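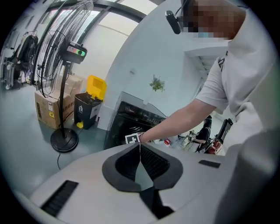

Naddale Arrivals and Departures Tables

Summary

Quarterly counts of people moving into and out of the Naddale district, compiled from address registrations. One row per ward, quarter and broad origin group. The tables were built for school place and housing planning and are released for general use.

Files

arrivals.csv - people registering a first address in the district
departures.csv - people closing a registration or giving a forwarding address outside it
wards.csv - ward codes, names and the code each ward had before the boundary change
notes.txt - corrections made after release

Columns

ward_code: text, matches wards.csv
quarter: text, year followed by Q1 to Q4
origin_group: UK, EU, non-EU or not stated
reason: work, study, family, other or blank
count: whole number, or "c" where suppressed

departures.csv has dest_group in place of origin_group and has no reason column. People leaving are not asked why.

Suppression and rounding

Counts below four are replaced with "c". Ward totals are worked out before suppression, so the visible rows may not add up to the total. No other rounding is applied. Do not try to recover suppressed cells by subtraction; the licence forbids it.

Known problems

Departures are undercounted. Many people leave without telling anyone, and their records stay open until the yearly check in November. Q4 departures therefore look high in every ward. Use the yearly figure where you can.

Stevstead was split into two wards. Earlier quarters carry the old code, and 370 records could not be placed in either new ward. They are held under code ST-X.

Students who move within the district during term are sometimes counted as new arrivals. Rirnis, the matching script, catches most of these but misses changes of surname.

"Not stated" is almost always a blank form field. Do not share it out among the other groups.

Net figures

Net change is not supplied. The two files have different coverage, and subtracting one from the other gives a number that is too high.

Contact

Tables: Orathai Nuchit
Matching script: Ekkachai Nakpan
Corrections: Mahsa Hashemi - please quote the ward code and quarter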